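Wire season in the back room
1/27/24

I have been looking forward to writing this one all week, because I finally tackled the wires! If you've been reading for a while you know about the tote. The tote came with me through two apartments and into this house, and every adapter, lead, harness and mystery plug I ever took off a computer went into it. You'd reach in for one thing and lift out the whole mass, like pulling up a plant with the dirt still on.

What pushed me over the edge was the Candusero rebuild. I needed one floppy power lead (yes, floppy, I love that machine and it is getting its floppy drive back) and I knew I owned several. I spent an evening on it, didn't find one, and bought one at Balaskas on my way home the next day. Then of course I found two of mine wrapped inside an old printer cable the minute I sat down again.

So, sorting. I dumped everything on a bedsheet on the floor, put on a long record, and started with the rule that anything I couldn't name in a minute went in a maybe pile. The maybe pile was enormous by the end of side one. I had phone cords in there. I had a charger for a razor I don't remember owning, and a coil of speaker wire so long that I could run it to the mailbox and back. The speaker wire I kept, obviously.

The part I enjoyed most was the internal stuff, the bright leads that come out of desktop machines. There is something so cheerful about them. Red and yellow and black, over and over, and then somebody at a factory throws in an orange or a blue and it looks like candy. I know the colors have a job to do (yellow is your 12 volts, red is your 5, black is ground, orange is 3.3 on the newer style) but I'd keep them around just to look at.

I tried a few ways of bundling them. Zip ties were a mistake. They look great and then you want one lead out of the bunch and you're standing there with side cutters an inch from good insulation. Rubber bands go gummy in a year, and I had the evidence right there on the sheet, melted onto a ribbon cable. Twist ties from bread bags work fine if you eat enough bread. In the end I mostly coiled things loosely around my hand and set them down, and let the storage do the rest of the work. A soft coil is kinder to the crimps anyway, and I can see the plug ends without undoing anything.

Then storage! I had my heart set on one of those Stament drawer cabinets, the tall kind with the clear fronts. I went as far as measuring the wall. It was 130 dollars before shipping, and the drawers turned out to be too shallow for a full harness unless you fold it hard, so I let that go. I looked at fishing tackle boxes (same problem) and shoe organizers (too floppy, and the connectors snag the mesh). A reader wrote in after my last post to suggest muffin tins, which I tried, and I'm sorry, they were adorable and held nothing.

Things I still want to do: a proper test on every supply before it goes near a board, a label for each group of leads, and a trip to the Nustmont swap meet in April with whatever is left of the maybe pile. If you're going, bring SCSI terminators and I'll trade you razor chargers. 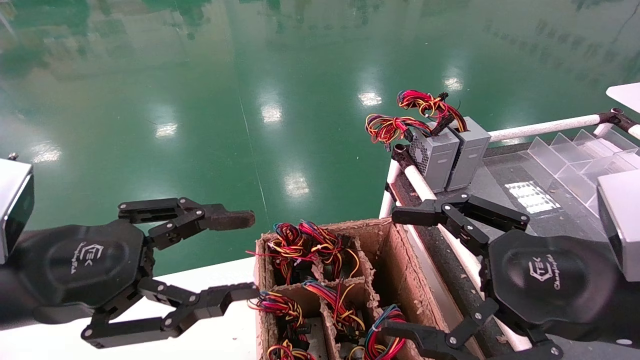 My favorite kind of organizing is the kind that costs nothing, and I'm completely sold on divided cardboard. The edges go fuzzy with use and I couldn't care less, since the partitions stand up fine and each bundle of wires gets its own little room. A few reds and yellows always spill over into the neighbors, but the plug ends poke up where I can grab them, and the two gray power supplies can sit side by side farther back on the work table until I get to their testing. I want another box like it for the audio cables, which are still on the bedsheet, which is still on the floor.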